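The Thursday Letter: I finally learned to write a grocery list

Hello again! Thanks to everyone who wrote in after the last letter about freezer soup. I got more mail than I could answer in one sitting, and a surprising amount of it was about barley. (Kwadwo Yakubu, I have read your barley opinions and I respect them, but I'm not changing my recipe.)

So, grocery lists. I've been a grown woman with a kitchen for a very long time and until January I shopped like this: walk in hungry, walk out with two kinds of olives and no milk. Then I'd go back the next day for the milk and come home with crackers. My sister-in-law Gunhild watched me do this for an entire holiday visit and finally sat me down at the table with a pencil.

Her method goes like this. You write the list in the order you walk the store. Produce first, then bread, then the long middle aisles, then dairy and the freezer stuff at the end. My store is the Trondow on the hill, and they moved the eggs next to the baking things last fall, so my eggs live in the middle of the list now. Took me three trips to stop hunting for them by the yogurt.

The second part is the one I fought her on. Before you write down a single thing to buy, you write down what you already have that needs eating. Mine that first week said half a cabbage, four sad carrots, open jar of tahini, ham. That turned into a slaw and then a fried rice, and I bought almost nothing for dinner until the weekend. I was a little smug about it.

I also tried an app for a while, the Kolletis one that a few of you recommended. It's fine! It remembers things. But I kept opening it in the store and then answering a text and then reading the news next to the canned tomatoes with my cart blocking the whole aisle. Paper for me, please. I use the backs of envelopes, and the pencil hangs on a string by the fridge where it gets stolen only occasionally.

A few of you asked what I spend. I'm not going to turn this into a money letter, but I did keep my receipts for a month and the snack category alone made me put the kettle on and sit down. I've cut it way back. I still buy the good olives.
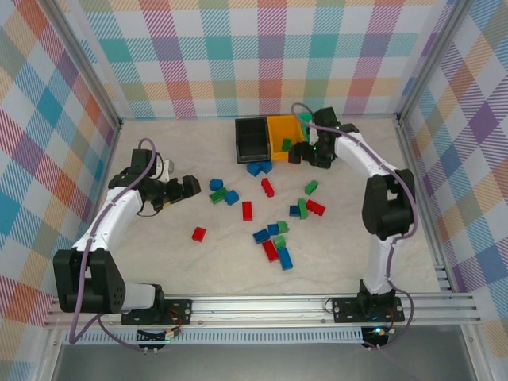

2,445 words in the full letter · 11 min read

The longer version on the website has my whole staples page, which you can copy out and tape inside a cupboard door. Mine has flour, rice, onions, canned tomatoes, oats, vinegar, butter and the mustard my husband thinks he doesn't like. Once a week I run a finger down it and anything that's low goes on the envelope.

Auður Blöndal wrote to ask how you do this with teenagers in the house. I asked around and the best answer came from Steinar, who makes his boys write down what they finish. If it isn't on the envelope, it doesn't get bought. They went without cereal for five days and now the handwriting is beautiful.

Next time I'd like to talk about lunches, the kind you eat at a desk, so send me yours. Cold noodles especially. I have a sesame sauce I'm pretty happy with and I want to know what else to put it on.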